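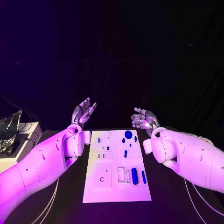 Both arms over the pegboard, pink light on.

Thursday is my night at the shared workshop on Moura Street, and for the last few weeks all of it has gone into the pegboard. I said in June that the arms were done. They are done in the sense that they are bolted down and they move. Getting the two of them to do something useful with small parts is a separate job, and I underestimated it.

The board is my own design, third version. It is a flat white plate with round holes, some slots and a few recessed panels, and there are blue pegs and cylinders in different sizes to go with it. The first version had everything too close together. The fingers would reach for one peg and push over the one next to it. I spread the layout out, and Kevser Karakaya recut the plate for me on the big machine while I was still arguing with the drawing. She also talked me into the C-shaped opening. I don't have a part for it yet.

I made a couple of the small pegs in white, which I would not do again. White on white is hard to pick out even for me, and under the pink light it gets worse. The next batch will all be blue.

The lighting belongs to the room and I have stopped fighting it. What I did do was hang dark cloth behind the table, and that helped more than any software change. Before the cloth, the vision code kept finding pegs on the shelves behind.

Most of last week went to the starting pose. Both hands now come up open, palms up, facing each other across the board, and every run begins from there. Before that I let each arm start wherever it had stopped, and I could never compare one run with another. The pose is stored as a list of joint angles in a plain text file. It took me 30 tries to get a version where neither wrist came down too near the corners of the board. I could have measured it in one evening, but I kept thinking the next try would be the one.

The controller is a Bilimitz board that Gilmar Siqueira sold me when he gave up on his own build. It works, but it drops the connection if both arms move at full speed, so I run them at 6 on a scale that goes up to ten. At that speed it will stay up all evening.

Cables are still a mess. I have white ones on the table and black ones over the white stand on the left, and they all need to be tied down before I allow any wider motion. Dirceu Prado has offered me a length of cable chain. I need to measure first.

Next on the list:

Pick up the big blue disc with one hand and pass it to the other.
Get the two long cylinders into their slots from lying flat.
Print the C part.
Tie down the cables — I should do this one first.

I'll post the joint file once I've cleaned up the comments in it.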